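Minutes of the Drerkirwood Film Society, January meeting

Petronella welcomed everyone warmly and thanked Rasmus for bringing the projector back. Our autumn screening of Skendard took 1,446 in tickets – a lovely result.
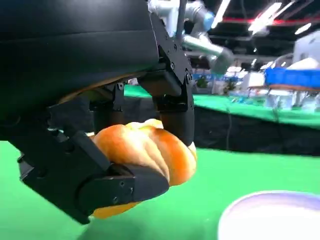
Corinne proposed a Midano double bill for spring, and all agreed. Belmiro will see to the interval food, and glossy bread rolls like the one held over the green tabletop would suit us very nicely with soup.

Meeting closed at 9.10 pm.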